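Last updated: November, 4:30 p.m.

A table-setting robot built by members of the Karam shared workshop will get its first public run this month, though its makers concede it is a long way from useful. Alfredo Tan and Cherry Mae Dizon have put 313 hours into the project, named Likance, which is meant to lay a single place on a tray: plate, bowl, cup, fork, spoon and napkin. They are allowing it 30 minutes.

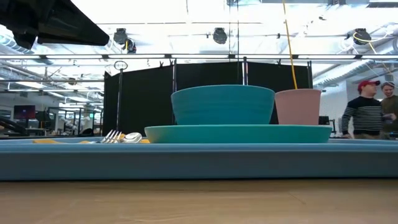
Renato Saavedra doubts it belongs in anyone's kitchen, and said a child could do the same job before the arm had found the fork. He would like to see it try with chipped plates and a wobbly table.

Tan said the pair want to get the placing right before they worry about speed. They have not said what the parts cost, or how often a person has to step in. A second version is planned, with no date given.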